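The Tsang Register

The register ran to 64 lines. Each line gave a carton number, a weight, a room of origin and a column headed Contents, in which Wai-kit Pan had written the contents. He had kept the column honestly for the first two pages. After that the entries became shorter, and on the last page they were single words.

Chia-hao Ko had been engaged by Koltado to reconcile the register with the cartons. The terms were plain. Every carton was to be opened, its contents compared with its line, and any difference entered on a separate sheet. Nothing was to be thrown away until both sheets had been signed. Pan would have signed the first, but Pan had left the firm in December and his forwarding address was a post office box in Misidgate.

The cartons had come from the Tsang building in a single van. The driver had put them wherever there was floor. Ko began on the window side and worked inwards, this being the side with the light. 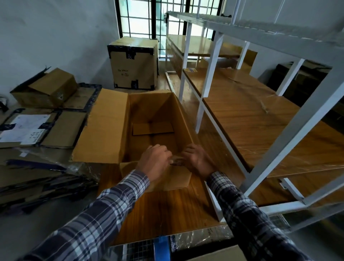
The method was the same for each carton and took six minutes when it went well. Ko checked the number, cut or tore the tape, turned back the flaps, removed the contents to the shelf board and read out the line in a low voice. Tape was the slow part. Pan had applied it to the edges as well as the seams, dark blue with white print, and had gone on applying it after the box was shut. The large carton under the window bars had it on its edges and a few words in black marker on the front. Ko read these as The Office, with something short beneath that could have been a date. The register had no room of that name. It had Front Room, Back Room, Stair and Plan Store. Ko wrote "Office (?)" on the difference sheet and left the carton sealed until its turn.

By the middle of the afternoon there were ten differences. Four were clerical. A box of hinges had been entered as hooks, two lines had been given the same number, and a desk fan was present but described as a lamp. The remaining six were of another kind. In each of them the contents matched the line exactly, but the weight did not. The cartons were heavier than they should have been, by between 60 and 200 grams.

Ko weighed them again on the bench scale, which had been tested that morning against a known mass. The figures held. The contents were then weighed by themselves and agreed with the register. The surplus was therefore in the cardboard.

Cardboard takes up water from the air, and Ko considered this first. A carton stored in a damp stairwell might gain that much over a winter. Two of the six were entered under Stair. The other four were from the Plan Store, where Koltado had paid for a drying unit, a Tuvo, for eleven years. The invoices were in carton 22. Ko set damp aside as a partial cause and looked at the bases.

A carton base is made of two pairs of flaps, inner and outer. In the six cartons there was a third layer, a cut sheet laid in from above and glued at the corners. The glue was the brown sort used for bookbinding. It had been put on neatly, with no excess, by a person who had time.
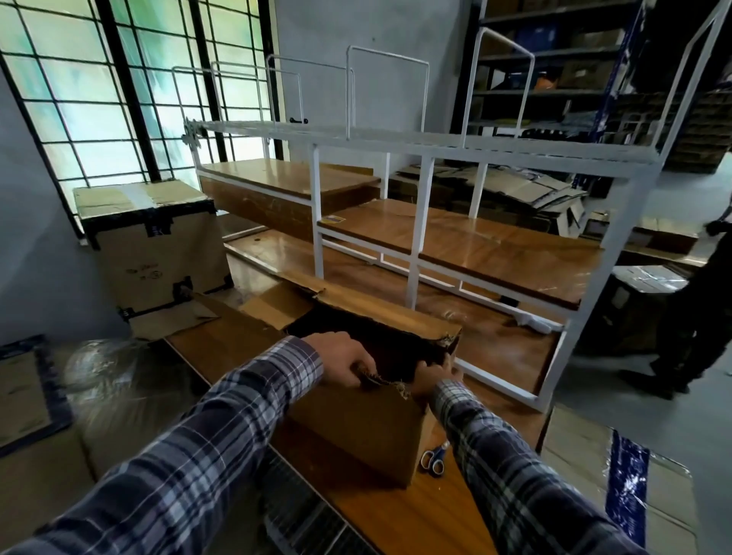 Scissors were the wrong tool for it. Ko used the blue and white pair from the bench for the first corner, then put them down beside the box and pulled. The sheet came up in strips. Between it and the base was an envelope, flat, unsealed, of the size used for wages.

The envelope held a page of the register.

It was in Pan's hand and was ruled in the same four columns. It covered lines 1 to 16. Ko laid it next to the typed copy and compared them from the top. Carton numbers agreed. Rooms agreed, except that where the typed copy said Plan Store, the handwritten page said The Office. The weights agreed to the gram. In the last column the handwritten page did not give the contents. It gave, for each carton, who had packed it, who had been in the room, and what had been said.

Carton 3. Packed by self. Mrs Tsang present. She asked if the kettle was going and I said it was on the list.

Carton 4. Packed by self. Nobody present.

Carton 9. Packed by self and the boy from downstairs. He said the shelves would look better white. I said they would show the dirt.

Carton 12. Packed by self. Mrs Tsang present. She did not say anything and I did not ask her to.

Ko read all sixteen lines, and then opened the other five bases. Three of them contained pages. The fourth contained a receipt for glue. The fifth contained a blank sheet ruled in four columns, with the numbers filled in from 49 and nothing after them.

There was a question of procedure. The terms required that any difference be entered. The pages were not on the register, and so were a difference. They were also a register, and by their own account the earlier one, in which case it was the typed copy that differed. Ko rang Koltado and was told that the person who would know was Pan.

At ten to five the light at the window was no longer good enough for reading pencil. Ko put the pages back in their envelopes, numbered the envelopes in the order they had been found, and entered them on the difference sheet as "Papers, various, 4." The receipt was entered separately. The ruled sheet was harder. Ko turned it over twice, looked at the sealed carton with the marker writing on it, and took the sheet across to the bench.

Carton 49, Ko wrote, in the last column. Opened by self. Nobody present. Contents as listed.

Then the next line, and the one after that. The large carton was left until Saturday, when Ko came in at eight with a proper knife.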